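Quiénes somos

Mono es un taller de automatización pequeño. Probamos brazos robóticos de bajo coste en tareas corrientes: recoger una mesa, ordenar piezas por color, guardar cosas en una caja, apilar lo que se puede apilar. Después escribimos lo que hemos visto y lo entregamos a quien nos lo encargó. Trabajamos para comercios, almacenes y talleres que quieren saber si una máquina puede hacer ya una parte de sus labores, y cuánto les costaría en dinero y en paciencia.

Empezamos en marzo, en una mesa prestada de la empresa Jestenetti, que fabrica estanterías. Nos habían preguntado si un brazo podía clasificar los tacos y tapones que sobran al final del turno. La respuesta fue que sí, con 4 tipos de pieza y buena luz, y que no con los 36 tipos que tenían en realidad. Aquel informe ocupaba 9 páginas y todavía lo enseñamos a los clientes nuevos.

Qué probamos

Casi todo empieza con cubos de colores sobre una mesa. Un cubo no se deforma, no rueda y tiene caras planas por donde agarrarlo. Si un brazo no puede con un cubo, no tiene sentido darle una taza ni un calcetín.

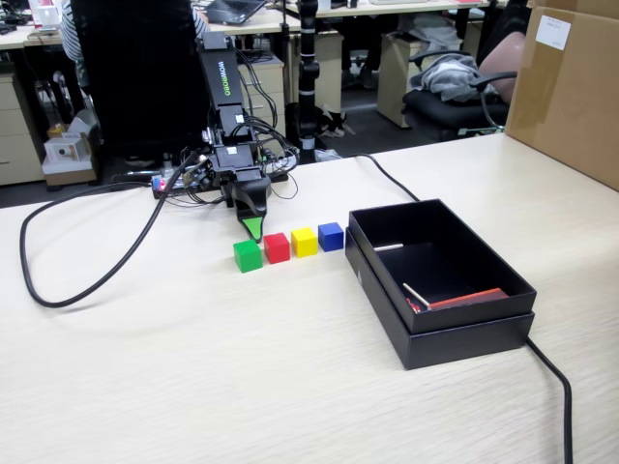

Foto: archivo de Mono

El brazo WOWROBO trabaja en la misma oficina que nosotros, entre mesas y sillas. Preferimos un sitio así a una sala preparada, porque las casas y los talleres tampoco lo están: hay cables, cajas de cartón y gente que pasa. La punta verde de la pinza es la parte que más miramos, ya que de su posición depende que el agarre salga centrado o torcido.

Cada encargo lleva 600 intentos como mínimo. Anotamos los fallos con el mismo cuidado que los aciertos, y el cliente recibe la lista completa - también cuando el resultado no le conviene a nadie.

¿Pueden ya las máquinas hacer las tareas de casa?

Algunas partes, sí. Coger un objeto rígido de una superficie despejada y dejarlo en otro sitio es un problema bastante resuelto, siempre que el objeto sea conocido. Doblar ropa, vaciar un lavavajillas o limpiar una encimera llena de cosas distintas sigue siendo lento y poco fiable. En un taller la situación es algo mejor: las piezas se repiten y se puede cambiar el puesto de trabajo para ayudar a la máquina.

Apilar es un buen ejemplo de lo que queda por hacer. Una persona coloca un cubo sobre otro sin pensarlo y corrige con los dedos si nota que se inclina. Con un brazo hay que decidir la altura, el giro y el momento de soltar, y un pequeño error al principio se nota más con cada pieza que se añade. Una pared o un rincón complican la maniobra, porque los dedos de la pinza también necesitan sitio.
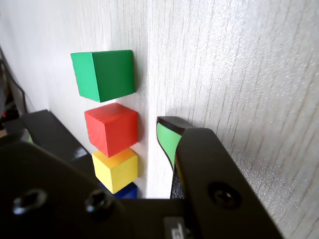
Cómo trabajamos

Primero visitamos el lugar y vemos la tarea hecha por la persona que la hace a diario. Luego la reproducimos en nuestra mesa con piezas sencillas y, si funciona, con las piezas del cliente. El informe dice qué se puede automatizar hoy, qué exigiría cambiar el puesto y qué es mejor dejar en manos de personas.

No vendemos robots ni cobramos comisión de quien los vende. Para las instalaciones colaboramos con Adeleke, y los soportes y las cajas a medida nos los hace Drustero. Si un cliente prefiere otros proveedores, le damos el informe y las medidas para que trabaje con ellos.

También recibimos a grupos de formación profesional. Los alumnos preparan una tarea y la repiten con el brazo hasta tener datos suficientes para discutirla en clase. Las visitas se piden por correo y duran una mañana.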